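Old office towers, second time through

Cristóbal Villalba has been taking apart and putting back together retired office computers at the Wakgate workshop for seven years. Most of what comes in is the same kind of machine, a black desktop tower from an office that has moved on to something smaller. We talked in February, mostly about drives, carriers and what he does when a board arrives with no processor in it.
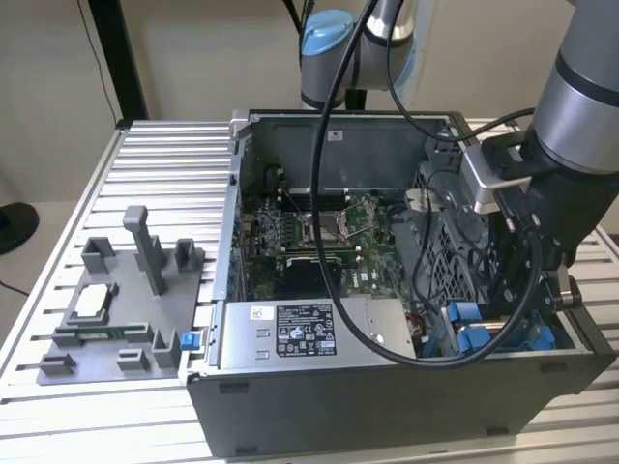
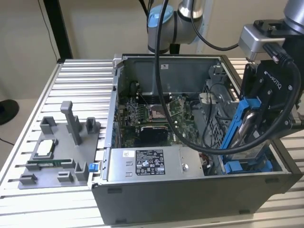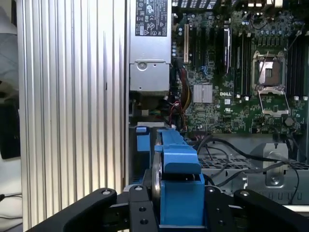
A tower opened on its side, with the CPU socket empty and blue fittings for the drives.

Villalba likes to start with the case lying flat. "You want the side panel off and the board facing up," he said. "If you work on a tower standing up, you end up dropping screws into the bottom and then you have to tip the whole thing anyway."

The first thing he looks at is the socket. Plenty of the towers arrive without a processor. The company that cleared the Buchanan offices pulled the chips and memory before selling the rest by the pallet, and 152 of the machines from that job came in with nothing in the socket.

"People see an empty socket and think the computer is junk," he said. "The board might be fine. The power supply might be fine. What you have to watch for is the pins. With the bracket up there is nothing protecting them, so you keep your fingers and your cables away from that area until you have a chip to put in."

He does not buy processors until he has checked everything else. A bare board goes on a shelf with a tag, and when there are enough of one model he orders for all of them together.

Drives are a separate job. Villalba prefers cases where the drive sits in a plastic carrier, and he has strong feelings about the color. "Blue means you can touch it. The latches, the carrier, the clips on the slots. Somebody in an office who had never opened a computer could find the parts they were allowed to move. I wish everything was made like that."

A carrier goes in straight or it does not go in. He has seen the plastic cracked by people who push one side first and then lean on the other. His way is to line up both edges, lower it slowly and stop if it catches. He checks that no cable has slipped under it before trying again.

"The wires are what get you," he said. "You have power wires down in the corner and you can't see all of them. Move them out of the way first. It takes five seconds."

All the drives that come in are wiped or destroyed before any machine leaves. The drives that pass go into carriers and are kept in trays by size. Spare carriers are harder to find than spare drives. He once drove to Dirkdale for a box of them and came back with the wrong type.

He leaves the power supplies closed. They get tested from the outside, and one that fails is sent to the recycler whole. "The label tells me what it puts out. That's all I need from it. I don't open them and I don't let anybody else here open them."

Last year the workshop sent out 516 finished computers. Some went to the school in Gonden, which had asked for machines that could be repaired on site, and Villalba spent an afternoon there showing the staff how to change a drive.

Asked what he would tell someone opening a tower at home, he thought about it for a while.

"Unplug it. Take a picture before you move anything. Put the screws in a cup," he said. "And blow the dust out of the heatsink while you have it open, even if that wasn't what you opened it for."

The workshop takes in desktop computers all year. Monitors and printers go to the Dirkdale depot.

Contact Wakgate Workshop | Copyright Wakgate Workshop, all rights reserved | Back to top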